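4.2 Surface wear and the closure decision

Inspection records for the three sites were pulled in January. Kolham and Bratu keep paper logs, Wotara moved to a shared spreadsheet partway through, so the early rows are patchy. Where a row had a date but no outcome we left it out.

Surfacing was the most common reason for a fail. Loose fill thins out under swings and at the foot of slides, gets kicked to the edges, and the raking schedule doesn't keep up. Kolham rakes weekly on paper. In the logs the gaps are longer than that, sometimes a whole month with no entry – could be no raking, could be no pen. We can't tell which and treat both as missing.

Rubber tiles did better on depth, worse on edges. Lifted corners at Bratu were logged again and again against the same bay, with the same note copied down each time. A repair order went in after the third note. The order was closed without a visit and had to be reopend.

Closure is a separate matter from failing. All three parks departments use the same checklist, but the person on site decides whether to fence off one item or the whole play area. Wotara fenced whole areas. Kolham taped off single items, mostly swings. Parents in the Kolham survey said they didn't know what the tape meant, and several took it down.

4.3 Replacement cost against repair

Budget lines are not comparable as published. Ruradport, the contractor for two of the sites, bills removal and new footings together. Bratu's own crew bills by the day. We split the Ruradport invoices by hand using the job sheets; see the appendix for the rules used, which are rough but were applied the same way throughout.

Repair only, the usual job came in under 4,000 dollars. Past that, departments tended to stop patching and ask for a new structure. No written rule says so. It shows up in the minutes as "not worth it" or "wait for the redesign". Equipment older than 15 years was almost always in the second group, whatever its condition.

One thing we did not expect: small parts. A missing cap or bolt cover cost very little but held up reopening longer than a worn deck did, as the parts were ordered from out of state and nobody kept spares. Wotara now keeps a box.

4.4 Resident survey

300 forms went out by mail to homes within walking distance of the closed sites. Returns were uneven, lowest at Bratu, where the mailing overlapped with a school break. The form asked where children played during the closure, how far the household walked, and what they wanted back first. Swings, by a long way. Shade second. Theme and color hardly came up, though both had taken most of the time at the design meetings.

Walking distance answers are self reported and probaly high. Indoor play was given as the main substitute in all three places, with a sibling's or neighbor's yard next.

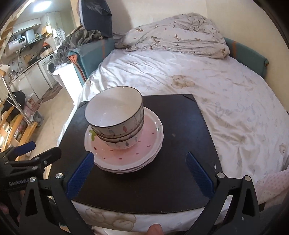 Figure 3. Stacked bowls and plates with leaf and strawberry designs.

4.5 Limits

Small sample, three departments, one contractor in common. Injury reports were asked for and not released, so nothing here speaks to whether closures made anyone safer. The Wotara logs were last downloaded on Nov 13, 2018 and later edits are not included. Weather was not controlled for – the Bratu tiles sit in a low spot that floods, and some of the edge lifting may come from that alone.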